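Sorting and Packing Assistant (part-time), Casham site

Reference: 314
Closing date: 30/06/2019

Riltus takes in mixed household goods and toys, sorts them by type and condition, and packs them for resale. We are hiring for the sorting room at our Casham site. The post is hourly, 11 hours a week, on a fixed morning shift.

Duties

Items arrive unsorted. The assistant takes them out one at a time, checks for cracks, missing parts and stains, and places each in the correct tote. Kitchen items, cleaning tools, hard toys and plush toys are kept separate. Bowls and cups are nested only if they match in size. Brushes are packed with the bristles away from any fabric. Plush toys are bagged before they go on the shelf.

Damaged items go on the reject cart with a Warnix tag stating the fault. The tag number is entered in the log at the end of each batch. The site handles nearly 4000 items a month, and the log has to agree with the shelf.

Requirements

Able to stand for 90 minutes between breaks
Able to lift a full tote to waist height
Good close vision, corrected or not
Able to read and write short entries in English
Closed shoes on the sorting floor

Previous warehouse or thrift store work is useful but not required. Training is given over the first two shifts. 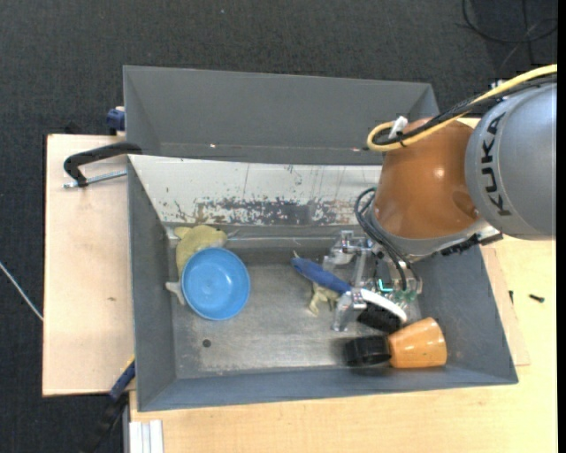 Small parts are the most common source of errors. Applicants will be asked to complete a short sorting test on site, using a mixed batch of cups, bowls, toys and brushes. The test is scored on correct placement first and time second.

How to apply

Send a resume and a note of your available hours to the Riltus site office, Ojala Building, Casham. Quote the reference above. Applications received in March for the earlier post have been kept and do not need to be sent again.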